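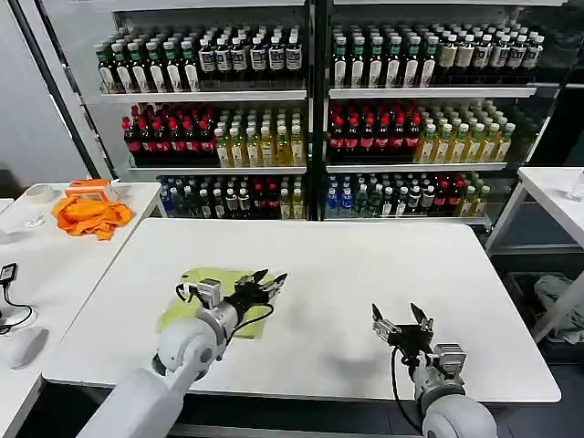 Which gripper should a two-armed robot use when the same station must handle both soft cloth and hard bottles?
For mixed work of this kind, our tests point to a two-fingered gripper with slim fingers and a soft inner pad, provided that the controller is able to limit the closing force in small steps. A wider finger was better for bottles alone, and a suction cup was better for flat boxes alone.

Wonitz publishes results of its gripper and controller comparison for two-armed work

Saturday open house will let visitors try the test station with their own objects

Wonitz, a developer of handling stations for small shops and service businesses, today published the results of a comparison between four gripper types and two arm controllers. The comparison was made together with Gokstead, which supplied the fingers and pads, and with Kodikara, which wrote the software that records each attempt. The full result tables are available on request and without cost.

The work took place in the Wonitz test room in Faltbridge. It was carried out on a pair of white arms that share one table, with glass-fronted drink displays standing behind it. The test staff gave the arms two families of tasks. In the first family, a cloth had to be picked up from the flat table, moved to the other side and put down again. In the second family, a bottle had to be taken from the table and placed upright in a marked position.

In total the partners recorded 1324 attempts. Each combination of gripper and controller was given the same tasks in the same order, and the fingers were cleaned before every new block. An attempt was counted as successful only when the object reached its place without help from a person and without a second grasp.

Why cloth and bottles together

Many comparisons of grippers use blocks, cubes and similar hard shapes. These are useful for checking precision, but they say little about the daily work of a small shop, where the same arm could be asked to put a drink on the counter and then to wipe the counter. The customers of Wonitz have asked for this combination many times. They do not wish to buy a tool changer for it, and they often do not have the space for one.

A cloth that lies flat is difficult for a gripper because there is almost no edge to hold. The fingers have to come down very near to the table and close at the right moment. If they come too low, they press on the table and the arm stops for safety. If they stay too high, they close on air. With a bottle the problem is a different one: the grasp is easy to find, but the smooth surface can turn between the fingers while the arm is moving.

What was compared

The four gripper types were a slim two-fingered gripper, a wide two-fingered gripper, a three-fingered gripper with flexible joints, and a suction cup with a soft lip. The slim type was tested once with bare fingers and once with the soft Gokstead pad.

Both controllers drove the same arms. The first controller, called the position controller in the tables, moves the fingers to a given opening and holds them there. The second, called the force controller, closes the fingers until a set resistance is felt. The force limit can be changed in 36 steps, and the staff used the lower steps for cloth and the middle steps for bottles.

Main results

The slim gripper with soft pads and the force controller was the only combination that reached a success rate above 70 percent in both families of tasks. With bare fingers the same gripper remained good with bottles, but it lost the cloth more often during the lift. The wide gripper was the most reliable tool for bottles and the weakest of the finger types for cloth, mainly for the reason that its fingers touched the table before they reached the fabric.

The three-fingered gripper gave mixed results. It could gather a wrinkled cloth very well, and it handled a smooth one poorly. It also needed more time for each grasp. The suction cup could not lift the cloth in a dependable way and was taken out of the cloth tasks after the first block. Its results with boxes, which were recorded separately, are included in the tables as additional information.

The choice of controller had a larger effect than the partners expected. For bottles the difference was small. For cloth the force controller was clearly ahead with every finger type, and it caused fewer safety stops. Wonitz will therefore deliver the force controller as standard equipment with its next station - until now it was an option with extra price.

Cables and camera position

Two practical observations are also part of the report. The first concerns the cables. In the early blocks, a cable loop that was too short pulled on the wrist when the arm turned fully outward, and the position of the fingers moved by a small distance. A longer loop solved this, but a loop that is too long can touch the table during low grasps. The report gives a recommended length for each wrist type.

The second observation concerns the camera. A camera placed high and between the arms gave the best view for planning the grasp, while a camera near the wrist was more useful in the last part of the movement. When only the high camera was used, the fingers sometimes hid the cloth edge at the moment when it was most needed. The partners recommend both positions for cloth work. For bottles one high camera was enough.

Limits of the comparison

The partners want to be open about what the results do not show. All cloths were dry and of medium size. All bottles were closed. The light in the room was kept the same, and the tables were not moved between blocks. A station near a window or in a kitchen could give other numbers. No long-term wear test of the soft pads was made, though the staff changed the pads after every 250 grasps as a precaution, and customers should plan for pads as a consumable part.

The success rates must also not be read as a ranking of manufacturers. Each gripper type was represented by one model only, and another model of the same type could behave better or worse.

Next steps

A second round is in preparation. It will add wet cloths, partly filled bottles and a handover task, in which one arm passes the object to the other. Kodikara is preparing a new version of its recording software for this purpose, so that the movements of both arms can be viewed on one time line. Gokstead will contribute a pad with a rougher surface. First results are expected in December.

Integrators who use another controller are invited to take part in the second round. They should be able to bring their own unit for two working days, together with a person who can set it up. Participation is free, and each participant receives the complete records of its own attempts before anything is published.

Open house on Saturday

Wonitz will open the test room in Faltbridge to visitors on Saturday from 10 a.m. to 4 p.m. Guests can see both controllers at work and can bring small objects for trial grasps, for example a towel, a cup or a packed product from their own business. Objects should be light enough to be held comfortably in one hand. Glass objects are accepted only when they are empty.

Short explanations of the result tables will be given at 11 a.m. and at 2 p.m. Registration is not necessary for single visitors. Groups and school classes are kindly asked to write in advance, so that enough time at the station can be reserved for them.

About Wonitz

Wonitz develops and builds handling stations with one or two arms for shops, laundries and small workshops. The company offers planning, installation and training, and it runs its own test room, where customers can try a task before they decide on a purchase.

About the partners

Gokstead makes fingers, pads and adapters for electric grippers. Kodikara develops software for the recording and review of robot movements.

Press contact

Wonitz press office, Faltbridge
The result tables, the test protocol and the list of recommended cable lengths can be requested from the press office by e-mail or by telephone during office hours. Reprint of this text is permitted free of charge - a copy of the publication would be appreciated.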